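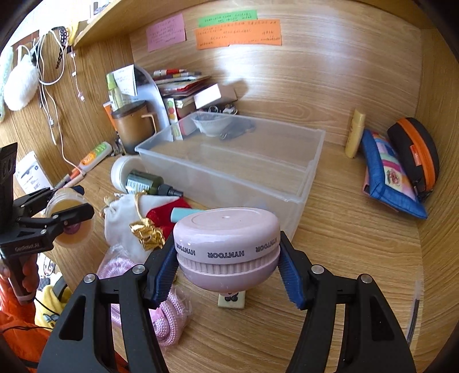

Abelardo Retamal can tell a tired finger pad by its sound. He squeezes the hand-held gripper shut next to his ear, waits for the squeak, and grins when it comes. "There it is," he says. "That one's ready for a bath!"

At Sallport, where he looks after the hand-held grippers, every pair gets a going-over after 20 hours of use. The pads come first – a damp cloth along each ridge, then a dry one, since hand cream and dust love to settle in there. Next come the pivots. He wiggles each arm and feels for play, and if there's any, he gives the pin a quarter turn and tries again.

Then comes the part I could watch all afternoon. Retamal picks up round, slippery things, the harder the better, and holds them over the desk. If a jar creeps, the pads aren't sitting square. Gripper 2 was off by a hair on the morning I visited, and he had it apart and back together before my coffee was cool enough to drink.

Pads get swapped at 3000 grips, worn or not. The log for Gripper 2 stood at 2786, so a fresh set from Cronin was already waiting in his drawer. He'd written "May" on the bag.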